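12 min read

4. Results: what people heard when the grille came off

4.1 The grille question

I'll start with the grilles, as that's the part everyone asks me about. When you buy a soundbar for 80 dollars, a fair bit of the front is a grille, and manufacturers have two habits. Either they stretch cloth over a frame or they punch holes in plastic or metal. The Bundo bar has cloth. The Aryee bar has a perforated plastic front. The Brerton came with both in the box (a nice touch, I thought, though the clips are horrible and I broke one in the first week). We wanted to know whether ordinary listeners could hear a difference between grille on and grille off, and if they could, which one they liked.

We had 111 listeners through the room in Irkau over the spring. Each person sat in the same armchair, with a curtain between them and the bar, and heard short clips of speech, a pop song with a lot of cymbals, and a piece of solo piano. Eilif Holmgren swapped the grilles behind the curtain. He also made fake swapping noises on the trials where nothing changed, and he got very good at it! More than one listener told us they'd heard "a big change" after Eilif had rattled a clip and put it straight back.

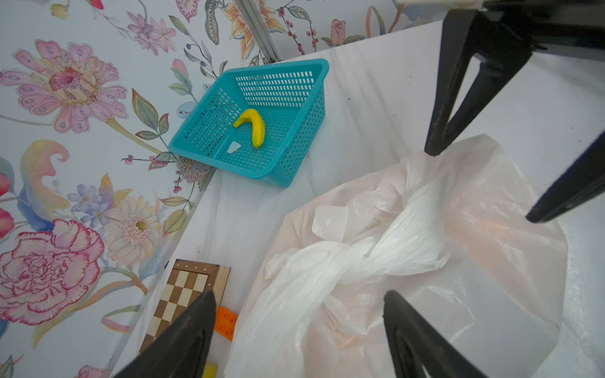 Open area was the thing I expected to matter most, and it did, at least for the plastic fronts. By open area I mean how much of the front is hole and how much is solid. Sound at the low end goes around and through nearly anything of this sort, so nobody's bass was in danger. Up above 3000 Hz it gets fussier, and a thick front with small, widely spaced holes starts to take a little off the top. On the Aryee, the holes are round and the webbing between them is wide, and our measurements showed a gentle sag in the treble that went away as soon as the front came off. On the Brerton's plastic front the sag was smaller, and on its cloth one I could barely find it.

So the microphone says there's a difference. People were a different story. On the speech clips, listeners did no better than guessing for any of the three bars. On piano, the same. Only the cymbal clip gave us anything, and only on the Aryee, where listeners picked out the swap more often than chance would allow. Even then the preference was split. Some people liked the brighter sound with the front off, and a good number said it was "hissy" or "a bit much" and wanted the grille back. Elsa Strömberg, who ran the statistics, would like me to say that a split preference in a group this size doesn't mean no individual has a preference. Fair enough. I'm one of the hissy people myself.

4.2 Guessing the price

At the end of each session we asked our listeners to guess what the bar behind the curtain cost. I put this in on a whim and now it's my favorite part of the whole project. The guesses were all over the place. The highest single guess was 156 dollars, for the Bundo, from a man who told us he used to sell hi-fi. The clearest pattern was that the louder a bar had been on its last clip, the higher the guess, even though we'd matched the levels as well as we could and the leftover differences were tiny.

Grille on or off made no difference to the price guesses. But the rattle did! On trials where Eilif had made his fake swapping noise, people guessed higher. I don't have a good explanation. Selim Özkan thinks listeners took the noise as a sign that the bar had removable parts and was therefore fancier, and I've heard worse ideas. We'd need a separate test to check it, with rattles of different kinds, and I can already feel Eilif looking at me.
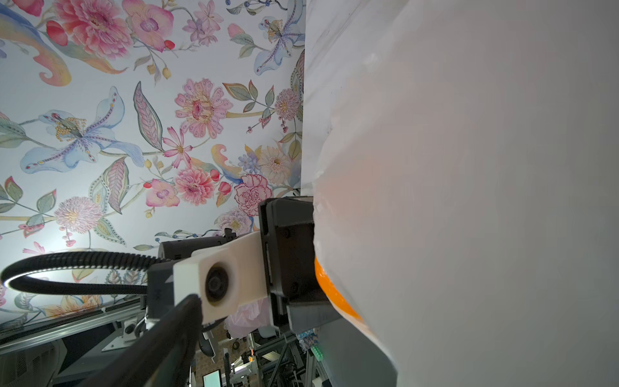 Figure 2. White plastic bag with an orange object showing through.

4.3 Dust and long use

A grille is also there to keep things out, so we did a small side study on that. Njål Sæther and Eglė Ozoliņš each took a set of bars home in March and ran them daily, one set with grilles and one set without. When the bars came back on 30th April we measured them again in the same spot, with the same microphone on the same stand.

The bars that had run without a grille had more dust on the cones, as you'd guess, and it made no difference we could measure. The Bundo's cloth had picked up a fair amount of lint and a smell of frying. I vacuumed it with a brush head and ran the sweep again, and the two curves sat right on top of each other. The Aryee's plastic front wiped clean with a damp cloth in no time, so if your soundbar is going to live near a stove I'd lean that way, small treble sag and all.

One bare Brerton did come back with a dented tweeter. Njål's household includes a toddler. I've left that unit out of the averages and kept it in the appendix, where the dent shows up as an ugly little notch in the curve. It's the only harm we saw all spring, and it's a decent argument for leaving the grille on whatever your ears say.

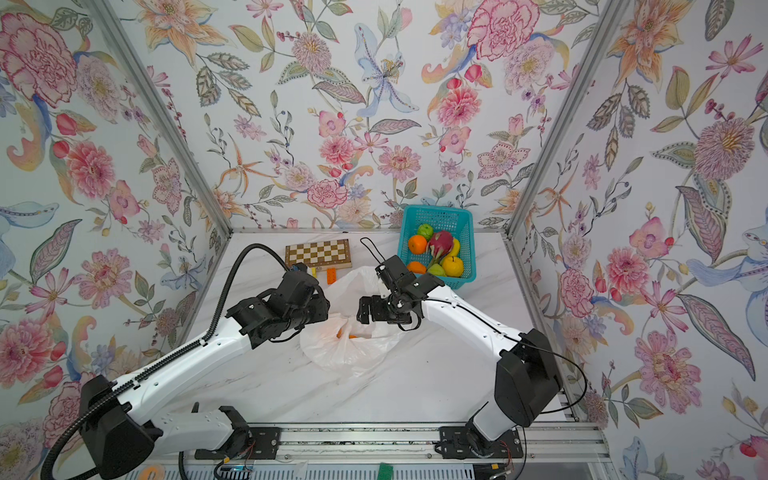
Figure 3. Two robot arms over a white marble-patterned tabletop, with floral wallpaper on three sides.

4.4 Things I'd do differently

The room was too small. With the curtain closed, the armchair was nearer the bar than most people's sofas are, and sitting that close probably made the treble changes easier to hear than they'd be at home. I'd also use more than one cymbal clip. As it stands, our only positive result leans on a single song, and by the end of the study I couldn't stand to hear it.

The other weak spot is matching the levels. We set each bar by ear first and then with a meter, using pink noise, which is fine for a test signal and less fine for piano. Elsa has since redone the matching clip by clip, and the corrected settings are the ones we used for the follow-up sessions in Section 5.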